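Desk day, finally

2025-01-13

OK so quick one, I have a load in the dryer and I said I'd post something this month.

I cleared the desk. The back room one. If you've been reading since September you know the back room has been "next on the list" for a while now, and the desk was the worst part of it. You could not see wood. Mail, seed packets, the good scissors (found them!!), a Plirkon catalog I never ordered and have now received 3 of, chargers for phones we don't own anymore.

I did it the only way I know how. Everything off. All of it on the bed, so that I have to finish before I can sleep. Mean but it works. Then nothing goes back unless I can say out loud what it's for. I felt silly talking to a stapler but there we are.

Trash, one big bag. Paper recycling, two bags. Donate, one shoebox. The rest went in the drawers of the Kohlhase cabinet, which I bought secondhand in Fumcombe and which still sticks on the bottom drawer. Have to lift and pull. I keep meaning to rub a candle on the runners.

Pens though. Pens were the real job. I tested every single one. Scribble on the back of an old water bill, if it doesn't write in one go it's out. No second chances, no warming it up in your hands, no "maybe it just needs a refill." I have never in my life bought a refill. Threw out so many hotel pens. Threw out the fat four-color click one, which hurt a bit, but only the green worked and when do I write in green.

Rule I made up as I went — a few gel pens for me, black, and one blue ballpoint for forms and for lending to people. That's it. Highlighters moved to the kitchen drawer where they get used on the calendar. Pencils went in the shoebox.
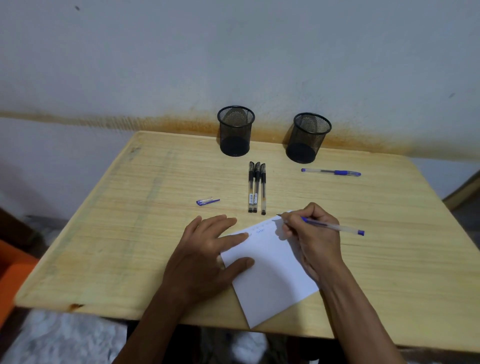 I kept both of the black mesh cups, even with so few pens left. Went back and forth on it. One would do. But they're a pair and I know that if I give one away I'll need it by spring. Plan is writing stuff in one, and scissors, ruler, letter opener in the other. We'll see how long that lasts, I give it 9 days.

Loose caps are a mystery. I had so many caps with no pen. Where do the pens go? There's a blue one I hung on to in case its pen shows up, and I know, I know, that's exactly how the last mess started.

And yes the wall. It has that big rusty orange band across it behind the desk and I'd honest to goodness forgotten how bad it was, since for most of last year there was a leaning tower of folders in front of it. I've wiped it before with dish soap and warm water and got nowhere. My sister says stain blocking primer and then paint, my neighbor says find out what it is first. Neighbor is probably right, annoyingly. So the wall is its own project and it's not this week's. Writing it down here so I can't pretend I didn't see it.

The desk itself I like better than I remembered. It's pale, pine-colored, nothing fancy. It has a few streaks and smudges, more over on the left, and a little rust brown mark on the front edge that I've tried to get out with baking soda paste, then with a pencil eraser, then with my thumbnail. Not budging. I could sand it. I am not going to sand it. People keep telling me pine dents if you look at it wrong, and fine, let it. A desk is for leaning on.

What I used to clean the top, in case anybody wants it: barely damp cloth, tiny drop of dish soap, go along the grain, then a dry towel right behind it. Didn't oil it. I have half a bottle of Drotetico wood polish under the sink but it smells like a dentist's office and I can't work in a room like that.

Set a timer for 10 minutes when I started the papers and just kept resetting it. Lost count of how many times. The trick for me was not reading anything. The second I start reading old letters it's over, I'm on the floor with cold coffee and it's dark out. So anything with handwriting went in a folder marked LATER and the folder is in the cabinet. Drawer two, the one that doesnt stick.

I did allow myself one look. There was a postcard of an old mill, with 1855 over the door, that I must have bought on some trip and never sent. Stamp on it and everything. No address. I stood there for a good while trying to think who it was meant for and couldn't come up with anyone. It's on the fridge now.

Still to do in the back room, mostly for my own benefit:

the shelf above the radiator (books, plus whatever is behind the books)
the closet floor
a lamp, the old one buzzes
rub candle on that drawer!!
the wall, see above, sigh

A couple of you asked in the comments last time if I keep a tray for incoming paper. I did. It was a tray for about a week and then it was a pile with a tray under it. So no tray this time. Plain paper lives in the top drawer, and I take out one sheet when I need one. Mail gets opened standing up in the kitchen next to the recycling and anything that needs doing gets walked to the desk by itself. One thing at a time on there. I wrote my to-do list for the week at it last night and it was so nice to have my elbows on something flat, I'd been doing it on my knee for months and my writing looked like a ransom note.

Next up is probably the closet, unless the weather turns nice and then it's the porch. Also I owe you the soup recipe, I havent forgotten, I just need to make it once more and measure things this time and not just throw them in.

Dryer's buzzing. Gotta go fold.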